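Domingo, 26 de abril de 2026
Publicado por Koskela

Me he levantado tarde y he desayunado de pie. Tenía pendiente desde enero lo de las llaves, así que lo he dejado hecho antes de comer. El llavero viejo se abrió en el autobús y desde entonces las llevaba sueltas en el bolsillo del abrigo, con las del trastero de Harnside mezcladas con las de casa. Ahora van todas en una anilla grande de metal, con etiquetas de plástico: una amarilla, una negra y una azul. La azul es la del trastero, para no volver a probar 6 llaves delante de la puerta.

Luego he estado con el poste blanco y su base, en la mesa.
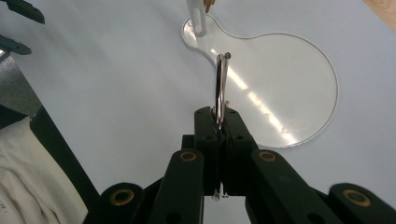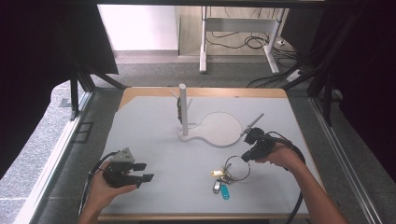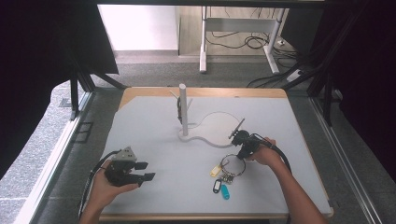
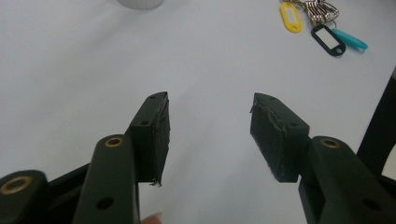 El poste se queda donde está, de momento. Quiero uno parecido para la entrada, pero más alto, y en Basby piden 42 euros por el que me gusta. Me parece caro para colgar 2 juegos de llaves y un paraguas. Miraré también en Mumow, aunque allí el envío tarda 10 días.

Por la tarde ha llovido y no he salido. He bajado la basura, he puesto una lavadora y he cenado las lentejas que quedaban - un poco secas. Mañana tengo que pasar por Harnside a pagar el trimestre y preguntar si cierran a mediodía.

2 comentarios · Compartido 6 veces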